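Folding sleeveless bodysuits so they stay folded
Baby Clothes & Laundry board
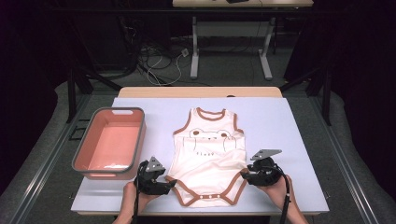 calado36
26 January 2024
We were given a pile of these in December, all sleeveless with snaps at the bottom. I fold sides in, then bottom up to the neck, and they come undone as soon as I move the basket. Do you close the snaps first or leave them open?

nendidine
Closed. Lay it flat, smooth the bottom half with your hand, snap it, then fold in thirds. The crotch flap is what pops up on you.

trendano_167
I leave them open. Closing 3 snaps on every one and undoing them again at the changing table is a waste of time. Fold the flap up first so it ends up on the inside.

nendidine
They lose their shape in the drawer that way. Mine did, anyway.

cluletine
Size matters here. Newborn ones are too small for thirds, so fold those in half and stand them up in the basket — the others hold them in place.

calado36
Tried it snapped and in thirds. Better, but the trim around the leg holes still curls.

trendano_167
Ribbed trim? That curls no matter what. Fold in half twice and put it at the bottom of the stack.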